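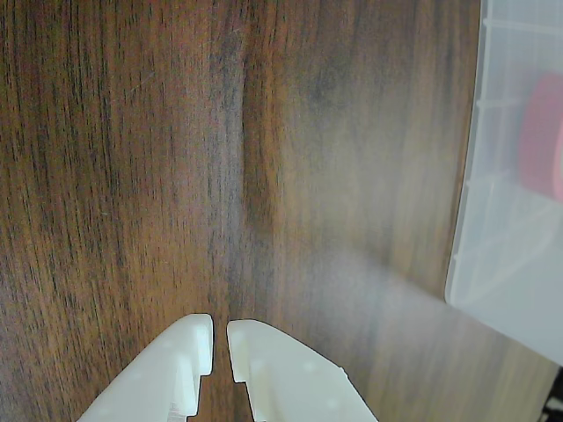

*Page last changed: December, in the evening*

## Clipper blades, oil and the drag problem

My clippers started pulling at the neckline again after 27 cuts, all of them my own head or my brother's. The motor is fine. Pulling at low speed with a clean blade usually means the cutter has moved out of line with the comb, so I checked that first.

The set is a Flidadeo with the standard steel blade. Two screws hold the blade to the body. Slacken both, slide the cutter until its teeth sit just behind the comb teeth and parallel to them, then tighten each side a quarter turn at a time. Mine was off on the left. If the cutter teeth reach the front of the comb, stop and do it again, as they will nick skin.

Oil came next. I had been using the Somard bottle, which is thin and runs off quickly on a warm blade. The Stunmont oil is thicker and stayed on for a full cut. One drop at each corner and one in the middle, run for ten seconds, wipe. More than that collects hair and turns to paste under the cutter.

I also tried the Lund guards, sold as a fit for this body. The longer ones clip on firmly. The shortest rocks slightly at the heel and left a visible step above the ear, so I have gone back to the original for anything close.

Results so far: no pulling on dry hair, some on damp hair at the crown. Damp hair lies flat and bunches in the comb, and I don't think any setting will cure that. Towel it, wait, then cut.

The blade itself has not been sharpened yet. I'll look at it again on Wednesday with the neck trim.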